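3. The Table

3.1 Setting

All recordings described here were made in one of two places. The first is the shared workshop in Grestlow where the hand-held gripper was built, and where every horizontal surface is claimed by somebody's half-finished chair. The second is a dining room, which has better light and fewer chairs with clamps on them. We call the two sites Workshop and Talavera, the latter after the street. Out of 236 recordings kept for training, 218 come from Talavera. The imbalance was not planned. The workshop closes early in June and the dining room does not.

The tool itself, Postulier, is described in Section 2. For what follows it is enough to recall that it has two black plastic fingers, that it is held by a person, and that its camera looks forward over the fingers through a very wide lens. The same fingers are bolted to the arm at playback time, so the policy sees its own hand from the angle it was taught to expect. The housings went through more versions than we care to list. The triangular recesses in the current one save filament and, as a side effect, hide the worst of the layer lines.

3.2 Choice of objects

Our earlier task set consisted of wooden blocks, a sponge and a mug. Postulier did well on all of them, and we began to suspect that a barbecue fork would have done well too. Jewelry was chosen because it is small, shiny, tangled and cheap, provided one buys it by the bag from a thrift store and does not ask about the stones. A bracelet is neither rigid nor properly soft. Pick it up by one bead and the rest follows after a delay, usually bringing a neighbor along. Chains are worse. We have a low opinion of chains.

The task is called tray sorting. Pieces start in a loose pile on the cloth, and the operator moves them one at a time into a shallow metal tray. The order is free. A recording is kept if no piece leaves the table, which sounds like a generous rule until one has spent an evening looking for a bead under a radiator.

3.3 Background

We made no attempt to hide the room. A plain gray mat would have given tidier pictures and a policy that works on plain gray mats. The checkered cloth was already on the table when we moved in, and it has two properties we came to value. It has a strong regular pattern, which gives the tracking software (our own, called Skesitz) plenty of corners to hold on to. It also has no mercy for the lens: straight lines bend visibly as they approach the border of the view, so a bad calibration can be spotted by eye before it spoils a week of work.
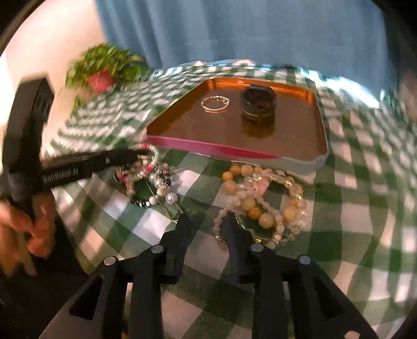
Figure 3. Tray sorting on the gingham cloth, seen over the gripper fingers. A silver ring and a dark glass jar are in the tray; the bead bracelets, pearls and gold chain lie on the cloth in front of it.

Reflections were the main worry. The copper-orange inside of the tray throws color onto whatever stands in it, and clear crystal beads pick up highlights that slide around as the camera moves. Skesitz at first treated these highlights as fixed points in the world and concluded, with great confidence, that the dining room was rotating. We now drop any point that lives for fewer than 45 consecutive images. This cost us some real corners and removed all of the earthquakes.

3.4 Procedure

The operator starts with the fingers open above the pile and waits for the indicator to settle. We then ask for unhurried movement, a request that was honored for the first few recordings of each session. Motion blur near the border of the view is tolerated. Blur at the fingertips is not, and Skesitz flags it for review.

Each pile is rebuilt by hand between recordings. We tried dropping the pieces from a cup to get a fair random spread, but the round beads took this as permission to leave. Gentle pouring gave piles that looked random enough and stayed on the furniture. Beaded bracelets were allowed to overlap up to 3 deep. Beyond that, human operators began to fail as well, and it seemed unfair to hold the arm to a standard the authors could not meet.

The object set was frozen on 01/06/2018. Later additions to the thrift store bag, of which there were several, are used only in the held-out test described in Section 4.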